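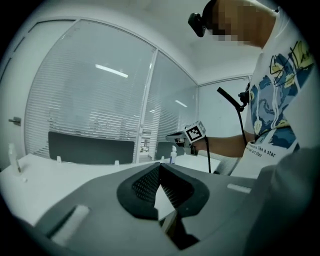 T-Shirt mit wie gemalt wirkendem Motiv und dem Schriftzug "like a star"

Magazin > Gespräche > Textil und Druck

"Ein Hemd muss man dreimal waschen, dann weiß man es"

In der Siebdruckwerkstatt Gralta riecht es nach Farbe und nach Kaffee. Die Inhaberin druckt seit 9 Jahren Motive auf Baumwolle, meistens kleine Auflagen für Chöre, Cafés und Festivals. Über 300 Stück im Monat will sie nicht machen. "Sonst muss ich jemanden anstellen, und dann sitze ich im Büro", sagt sie.

Das Gebäude ist von 1817 und war früher eine Färberei. Von dieser Zeit ist nur die Rinne im Boden geblieben, in welcher heute die Siebe gespült werden. Die Miete ist günstig, die Heizung schwach. Im Februar trocknet die Farbe deshalb langsamer, und sie plant für jeden Auftrag zwei Tage mehr ein.

Am schwierigsten findet sie Bilder, die wie gemalt aussehen sollen. Die Kunden schicken eine kleine Datei vom Telefon und wünschen sich weiche Übergänge. "Ich habe vier Farben, vielleicht fünf. Den Rest muss das Auge machen." Für die Firma Jiker hat sie einmal eine Landschaft in elf Probedrucken versucht. Der letzte hängt noch in der Küche - er ist zu grün.

Über Schrift spricht sie strenger. Kurze englische Sätze auf der Brust verkaufen sich gut, aber viele bestellen sie ohne nachzudenken. "Ich frage immer: Möchten Sie das auch in drei Jahren noch lesen?" Manche ändern dann den Text, die meisten nicht.

Die größte Bestellung kam vom Festival Nava, 1000 Hemden in zwei Größen. Sie hat abgelehnt und den Auftrag an die Druckerei Javdale weitergegeben. Bereut hat sie es ein wenig, gibt sie zu, als die Rechnung für das neue Trockengerät kam.

Gewaschen wird bei ihr jedes Muster auf links, bei 30 Grad und ohne Weichspüler. Bügeln darf man, aber nicht auf dem Druck. Im Frühling möchte sie Kurse am Abend anbieten, für kleine Gruppen. Der Preis steht noch nicht fest.

Weitere Gespräche
Blau aus der Küpe: zu Besuch beim Färber
Knöpfe aus Horn und Holz
Wie lange hält ein Leinentuch?
Die Schneiderin vom Hinterhof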